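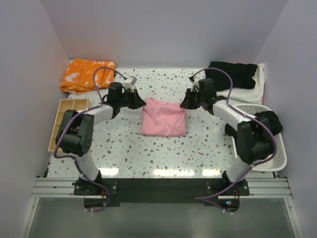
A reader in Skerbridge wrote in to say that picture books are for looking at and the words hardly matter, so why do I go on about them. Fair enough. She has read the Birkett bear book to her twins every night since November and says she couldn't tell you one sentence from it.

Well, that's my complaint. A whole book, every night for months, and not one line stuck!

I think we've gotten lazy about the words. Reviewers too, me included. We say "charming art" and "bold colors" and then give the text half a line at the bottom. But somebody has to say these things out loud. At bedtime. Tired. With a kid who will not let you skip a page.

Read the average new picture book out loud and listen to yourself. Rhymes that only work if you lean on the wrong syllable. Lines stuffed with extra words to fill out the beat. A moral on the last page, in case a four-year-old missed it. They didn't miss it. They were waiting for the duck to come back.

The old Darkeck readers my library still keeps on the low shelf are ugly things. Brown ink, stiff little drawings, a goat that looks like a dog. But the sentences! Short, a bit odd, easy to say. "The goat went up. The goat would not come down." My son was saying that one at the dinner table teh next day, about his sister. 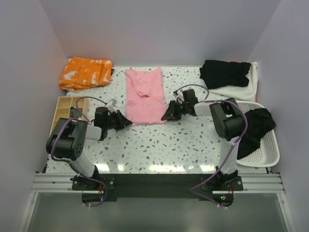 What I'd like to see

Fewer words, for a start. Sunard put out a picture book this spring that runs to 2000 words, and I timed out somewhere near the lighthouse. Forty pages is plenty and most of them could carry one sentence. Some could carry none.

And let prose be prose. Not every story wants to rhyme. Editors seem scared of a plain sentence, as if parents will feel cheated without a bounce in it.

Also — read it aloud before you print it. Twice, to an actual child, late in the day. If the grown up stumbles in the same spot both times, fix the spot. Costs nothing.

I know pictures sell the book. I pick them up for the covers same as everyone. But the one that gets asked for again at our house is the one with the goat, and its not for the drawings.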